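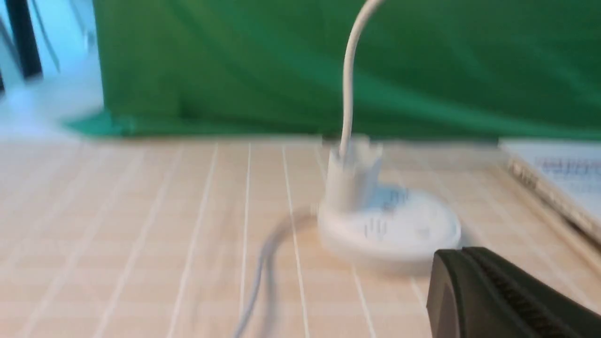
The Tower on the Table

The apartment in Dillurholm had one working outlet, and it was behind the refrigerator. The woman from the rental office told me this on the stairs, with the key already in my hand. There was a second outlet in the bathroom, she said, but I should leave that one alone until somebody came to look at it.

I paid 750 a month and nobody came to look at it.

For the first week I moved things around. If I wanted the lamp, I pulled the plug on the radio. If I wanted to charge my phone, I did it while I was asleep, with everything else off, and in the morning the alarm woke me in a room so dark I had to feel my way to the kitchen. My brother called from Nivesow and asked how the place was. I said it was fine and had a lot of light in the afternoon. It did have that.

In February I took the bus to the hardware store on Rument Street. I meant to buy a plain extension cord. The man at the counter asked what I was going to plug in, so I told him. He went into the back and came out with a white tower on a round base. He said people bought them for offices. I asked whether it would work from a single outlet behind a refrigerator. He said electricity didn't care where it came from, and he rang it up.

I put it on the tiled table.
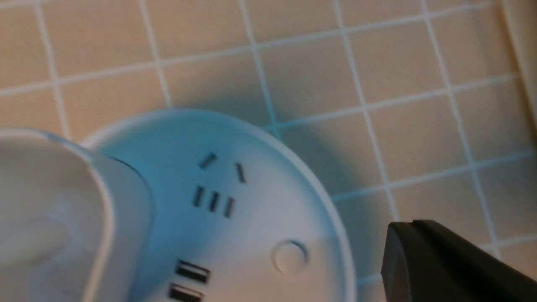
The table had been my mother's. She had kept plants on it, and before that her sewing machine, and when I was small we ate breakfast there if my father was working nights. The grout lines were good for rolling peas along. My brother and I each had a row, and whoever got a pea to the far side first could leave the rest on the plate. I don't think she ever knew that was why we asked for peas.

I ran the cord along the baseboard and taped it down. Then I plugged in the lamp, the radio, and the little heater, and I stood there for a while with all of them going. The heater smelled of dust. The radio had a program on about the Cadwaladr bridge, which had been closed again. I listened to the whole thing, though I had never driven over it.

My brother came down at the end of the month. He brought his laptop, two phones, and a razor, and he went from room to room with the razor in his hand, looking at the walls.

"On the table," I said.

He looked at the tower, then at the floor, and followed the tape with his eyes all the way to the kitchen.

"You've got the whole place running off that?"

"Most of it."
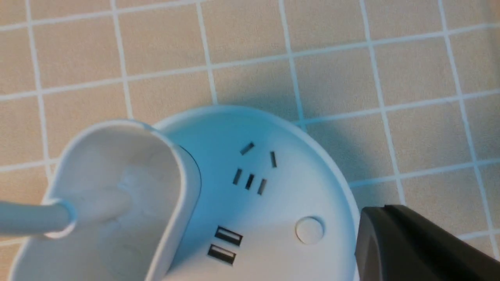 He sat down and plugged in one of the phones. After a minute he put his thumb on the table and ran it along the grout, away from himself. He did it slowly, the way you would if you were making sure a line was straight.

"She kept this," he said.

"I kept it. She wanted to give it to the neighbors."

He nodded. We had not talked much since the funeral – a call on birthdays, a call when the car money came through. He had wanted to sell everything at once, and I had wanted to wait, and in the end we had done some of each and both been angry about it.

I asked if he was hungry. I had rice, eggs, and a bag of frozen peas. He said that would be fine. I had to turn off the heater to use the hot plate, and while I cooked he read the booklet to me from the other room, the part about wet hands and the part about not covering it with a blanket.

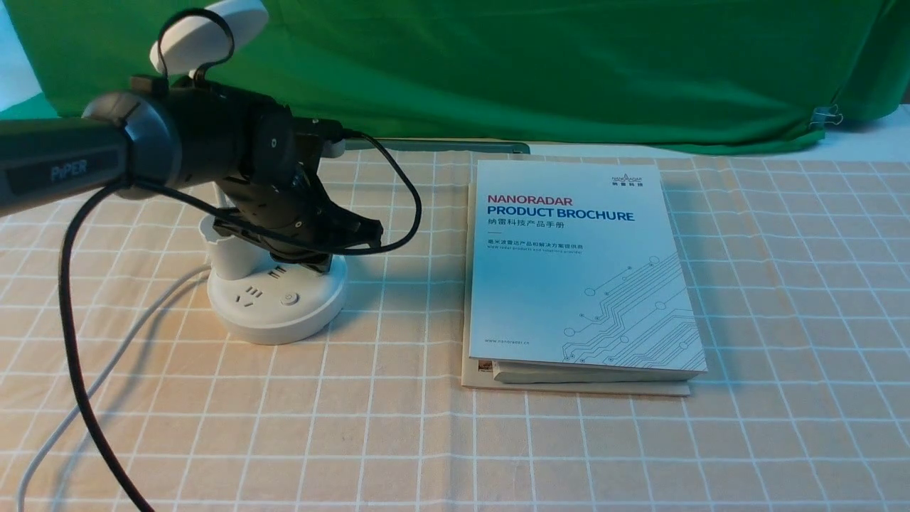 The tower on the grid-printed tablecloth, booklets to the right

We ate with our coats on. The lamp was on between us and his phone buzzed once, and he turned it over without reading it. When he was almost done, he picked a pea off his plate and set it down at the start of a row. He looked at me. I set mine down in the next one.

His went off to the side before it reached the middle. Mine went all the way over and fell on the floor, and I heard it roll under the radiator.

"You can leave the rest," he said.

I ate them anyway. Then I washed the plates, he dried, and I turned the heater back on.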